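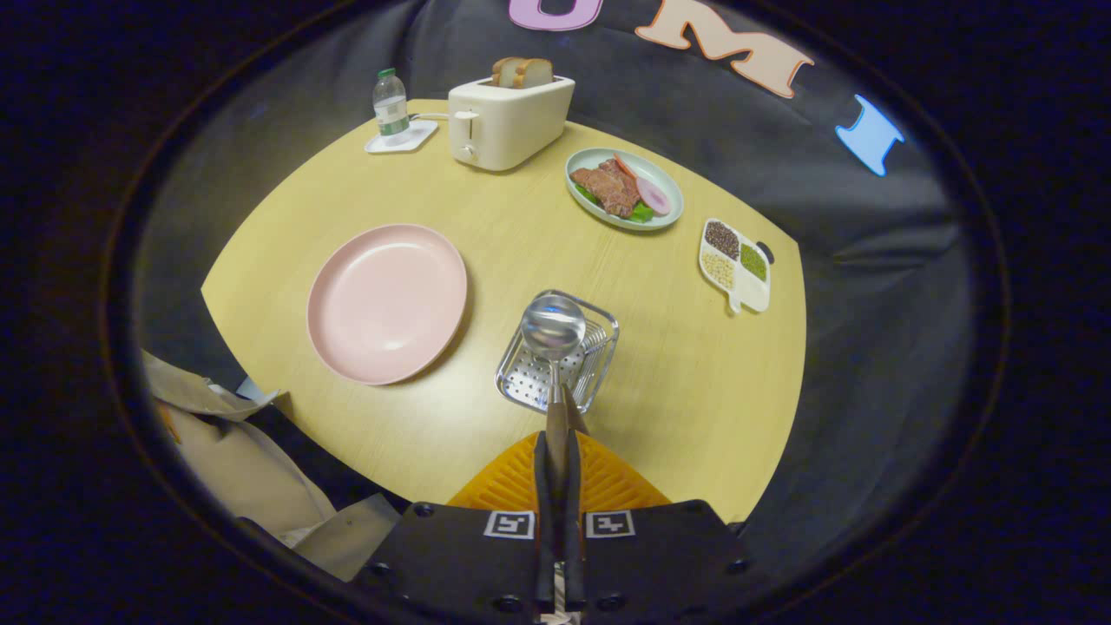 Steel ladle over a round light-wood table.

Unit 4: Reading a slot game before you write about it

Welcome back, everybody. I promised that this handout would be shorter than the last one, and I'm afraid I haven't kept my word, but most of it is worked numbers and you can take those slowly. In Unit 3 we talked about how studios announce a new game. Now we're going to look at what sits under the announcement – return to player, hit rate and volatility – because these are the three things your readers will ask about, and also the ones that press sheets tend to squeeze into a single line near the bottom.

4.1 Return to player

Return to player, or RTP, is the share of all money staked that a game pays back over a very long run. If a game has an RTP of 95 percent, then out of every $100 staked it pays back $95 on average, and the house keeps the other $5. Please underline "on average" and "staked" in your copy, as those two words cause most of the trouble in student drafts!

Take "staked" first. Suppose a player sits down with $100 and bets $1 a spin. She doesn't stop after 100 spins, because she has been winning small amounts along the way and feeding them back in. Say she ends up making 791 spins. Her total stake is $791, and at 95 percent the expected loss is 5 percent of that, so $39.55. A beginner would look at the $100 in her purse and guess $5. Both people are using the same RTP, but only one of them is applying it to the right number.

As for "on average," her own evening could end almost anywhere. She might go home ahead, or she might run out well before spin 791.

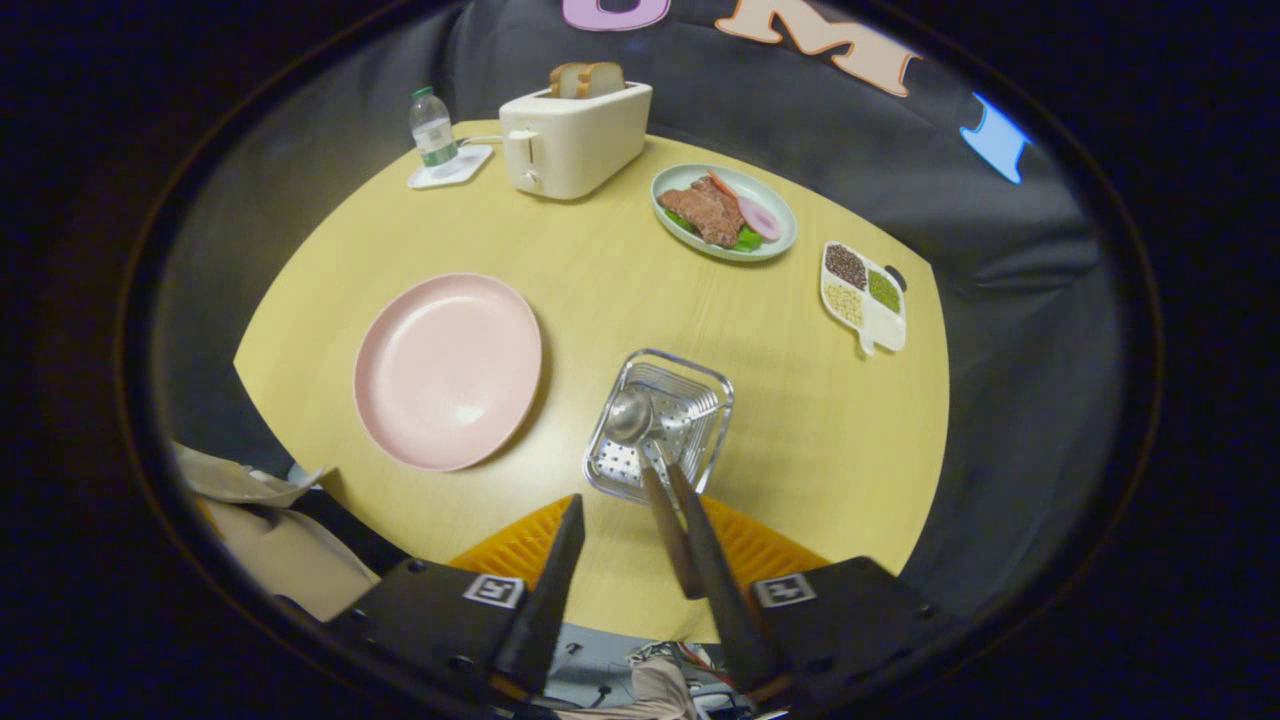
Leonora Manalastas asked at this point last term whether a machine that hasn't paid in a while is therefore closer to paying. It's a fair question and I was glad to have it. In a game where every spin is drawn fresh, no. The random number generator keeps no memory of the last spin, or of the last hundred, and the chance on the next one is the same as it was on the first.

4.2 Hit rate

The hit rate is how often a spin returns anything at all. Let's use our practice game, Poltum, which you'll remember from the Unit 2 worksheet. Poltum returns something on 18 spins out of every 100, taken over the long run. Now, "something" can be less than the bet. A $1 spin that pays back 40 cents is counted as a hit, with lights and music to go with it, even though the player is 60 cents down. When you write "wins often," do check which kind of win you mean.

4.3 Volatility

Volatility describes how unevenly the money comes back. Our other practice game, Fiken, has the same RTP as Poltum but pays in many small amounts, while Poltum saves more of its return for rare large prizes. We call Fiken low volatility and Poltum high. There is no single agreed scale, so one studio's "medium" may be another's "high" – quote the label, say whose label it is, and leave it at that.
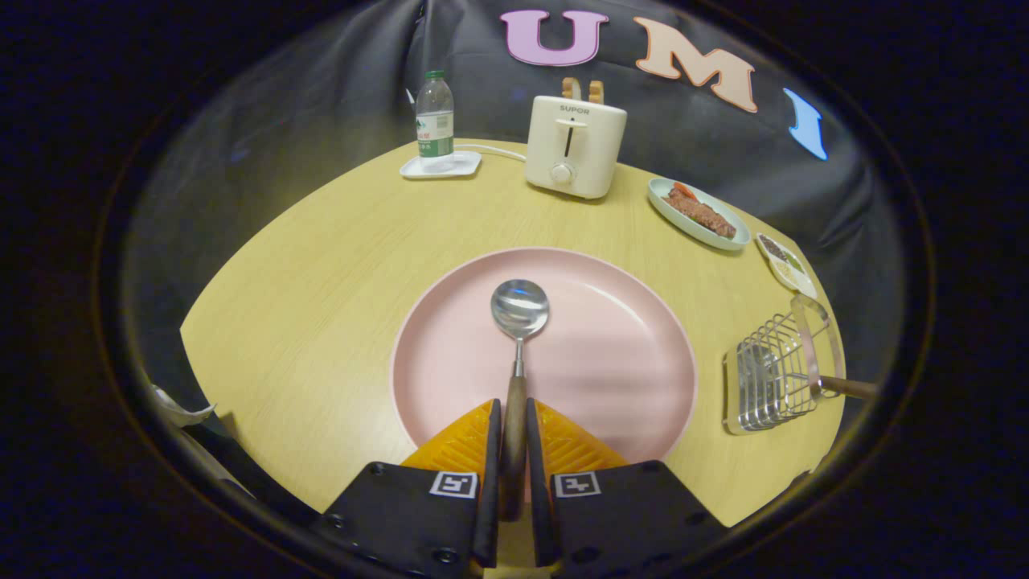 Spoon with a wooden handle, resting on a pink plate.

4.4 For next time

Read the Drarkard and Tolentino sheets in your course packet. For each one, write a paragraph of plain English that a reader who has never played could follow. Work out the expected loss on 791 spins at $1, then again at $2, and show your steps.

Bring a paper copy, please, with wide margins, as we'll be swapping and marking them in pairs.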